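Print this page | E-mail this page

Project report: A kitchen helper arm, from simulation to the workshop bench
Written by Cristóbal Durán, with Reece Hollis
Shared workshop at Litgate, supervised by Wendy Lambert

1. What we wanted to do

Our project started in August. Reece and I wanted to build a small arm at the workshop which can pick up a light object from a kitchen counter and put it in another place. We both had built wheeled robots in the first year of the course, but never an arm. Mrs. Lambert agreed to supervise us with one condition: every movement must first work in simulation, and only after that we are allowed to give power to the motors.

At first we did not like this condition very much. We had already received the printed parts and we wanted to see something move. Now I think it saved us at least two motors.

2. The simulated kitchen

For the simulation we needed a kitchen with the usual problems: things that stand in the way, a counter with a front edge, and cabinets below it which the elbow can touch. We did not model our own arm at the beginning. We used a ready model of a white arm with a two-finger gripper, and we wrote our controller for it. The idea was to learn the method on a good arm and then change the link lengths and joint limits to ours.

The task is simple to explain. The arm has to take a small green ball and carry it low over the counter without touching the toaster. We chose a ball for the reason that it looks the same from all sides, so the gripper does not need to turn to find the correct angle.

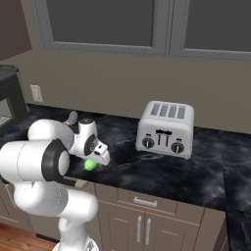

The low path was the most difficult part. If the ball is lifted high, almost any path is good. But our real arm is weak when it is stretched, and it cannot lift high at the far end. For this reason we asked the planner to stay near the counter, and then it often failed. In the first set of 600 trials the most common error was a contact between the ball and the counter. We changed the safety distance and also made the last part of the movement slower. After this the contacts became rare, but a new error appeared, that the gripper opened too early. This was a mistake in my code. I had used the time from the start of the program and not the time from the start of the movement.

3. The build

The real arm has 6 joints. Reece made the base from a piece of kitchen worktop that Colin Haworth left in the workshop, and it is heavy enough that we do not need clamps. The cables were a bigger problem than we expected. In simulation there are no cables. On our arm they went around the elbow and pulled it back, so the position was wrong by 11 mm at the gripper. We moved them to the inside of the links and fixed them with short pieces of hose.

4. What is not finished

The fingers are still too smooth. Joanne Goodall proposed to cover them with rubber from a bicycle tube, and we will try it on Wednesday. We also have to write the joint limits again, as two of them are still the values of the simulated arm.

This site uses cookies to remember your settings. Accept | Read more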